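Clarnton Robotics Laboratory
1 May 2025
Posted by the Manipulation Group

We are sharing results today from a study on how a multi-fingered hand should decide when to let go. The method is called Even, and a short thread follows. (1/9)
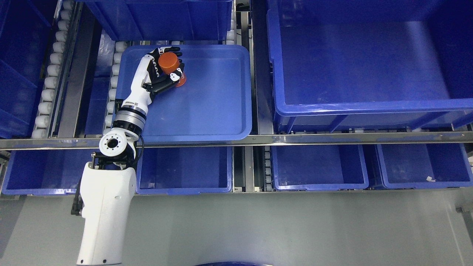 Most grasping research ends once an object is held. Our group studies release, and in particular the choice of finger to open first. A cup is a demanding test for this question. The orange one in the tray is cylindrical and is held by fingers that wrap around it, so a finger that opens early can push the cup over before the others have moved. Even plans the opening order from joint torque alone. (2/9)

The method works in two stages. The controller first lowers the grip force on all fingers together until it senses a small change in load. It then opens the fingers in order, starting with the one that carries the least. No camera input is used after the grasp is made. (3/9)

We compared Even with a fixed opening order, which is the setting our own lab had used until December. Both controllers ran on the same arm and hand, with the same set of household objects and the same start positions. (4/9)

Each controller was given 313 release trials. A trial counted as a success if the object stayed upright and inside its marked target area for two seconds after the last finger lost contact. (5/9)

The fixed order succeeded in 141 trials. Even succeeded in 234. The gain was largest for round objects and smallest for flat boxes, where the opening order made little difference. (6/9)

There are limits to report. Even is slower, as the first stage must wait for a clear load signal. Very light objects often gave no clear signal at all, and the controller then fell back to the fixed order. Those trials are included in the totals above – we did not remove them. (7/9)

The test layout, with trays and bins served by roller conveyors, follows the Butbridge protocol for bin and tray handling. We made one change to it: the target area is scored by the position of the object's base. Groups that score by the object's center should expect different totals from ours. (8/9)

The torque logs, trial sheets and controller code will be released together under the project name Seok. The written report covers the tuning of the load threshold, which took more time than any other part of the work. Requests for early access to the logs may be sent to the group through the laboratory's contact page. (9/9)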